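I've been going to the same restaurant in Semstead for longer than I care to admit, and last August I walked in, looked up, and realised I could hear myself think. Now, you would imagine I'd be pleased about that. I had spent years leaning across the table with a hand cupped behind my ear, asking my sister to say it again, and there I was in a room where I could hear every word she said, including the ones about my coat. And yet I ate my soup feeling that something had been taken away from me, and it has taken me most of the winter to work out what it was.

The place is called Banura, and if you know the town you'll know it, because it sits on the corner by the old corn hall and always has a queue at half past seven. For years it was one long, loud, clattering room with a tiled floor, a bare ceiling and windows right down to the pavement. Then the owners had it done up. They put felt panels overhead, heavy curtains between the sections, high-backed benches along the wall and carpet (carpet!) in the part nearest the kitchen. It was a proper job, carefully done, and I gather it wasn't cheap. I have no quarrel with the workmanship at all.

My quarrel is with the idea that a dining room ought to be quiet all over.

## What the noise was for

I put this to Roswitha Rieger, an old friend who spent most of her working life planning hotel dining rooms, and she laughed at me in the kind way she has. She said that when she started out, people complained of rooms being stuffy and hushed, and everyone wanted them opened up. Out went the carpets and the tablecloths. Then came the complaints about the din, and in came the panels. "Give it a few years," she said, "and they'll be tearing the felt down again." She's seen it go round twice already.

She did tell me something I hadn't considered, though, which is that a bit of general noise gives you privacy. In the old Banura you could have told your husband you were leaving him and the next table would have gone on buttering their bread. On my last visit I learned a great deal about a stranger's conservatory and rather more than I wanted about his knee. I'm sure he heard all about my nephew in return. We were both very polite about it on the way out.

I do want to be fair here, because there are people for whom a loud restaurant is simply a closed door. Divya Kartha, who lives two doors down from me, wears hearing aids in both ears, and she told me that before the work was done she had been to Banura once and never gone back. She now goes every month or so with her daughters. She said she'd got tired of smiling at jokes she hadn't heard. I can't argue with that and I don't want to, and if the choice really were between my bit of atmosphere and Divya having her supper out, I'd give up the atmosphere this minute and not mention it again.

But I don't believe that is the choice, and this is where I'd like the people who design these rooms to be a little braver.

## Let one room be several

There's a café in Bandlow, run by a man called Rosario Farina, that seats 14 downstairs and 16 up, so it's hardly a palace. Downstairs is stone and steel and the coffee machine roaring away, with the door banging every time somebody comes in for a loaf. Upstairs there's a rug, a bookcase, low lamps and thick old curtains that I think came out of somebody's mother's house. You choose at the door. On a grey morning when I've been on my own too long I sit downstairs and let it all wash over me, and when I'm meeting someone with news, we go up. He hasn't spent a fortune on it. He just thought about what people come in for, and it turned into two different things. 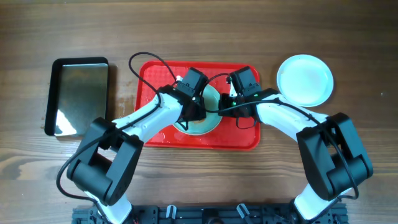

## Tables, chairs and where you put your elbows

While I'm on the subject, I should like to say a word for the furniture, because sound is only half of it. High-backed benches do a lovely job of keeping the talk in, but they also mean you can't see who's come in, and a good part of the pleasure of eating out in a small town is seeing who's come in. I used to wave at half the room. Now I catch the tops of people's heads and have to guess by the hair.

Sumathi Venkataraman, whose family firm makes tables and benches for a good many places in the county, tells me that backs have been creeping upwards for years and that she is forever being asked for another few inches. Her own preference is for a back that stops at the shoulder. You feel held, she says, and you can still turn round and borrow the salt. Venkataraman benches are at Rosario's as well, I noticed afterwards, and I've never once felt shut in on them.

So my plea to the owners of Banura, whom I like very much and who have fed me through two birthdays and a broken wrist, is a modest one. Keep the felt at the back. Keep the carpet, even. But take the curtains down at the front, let us have our tiles and our windows and our clatter, and lower one row of benches so that I can see the door. I'll be at the table by the window, talking far too loudly — and Divya can have the good seat by the kitchen whenever she likes.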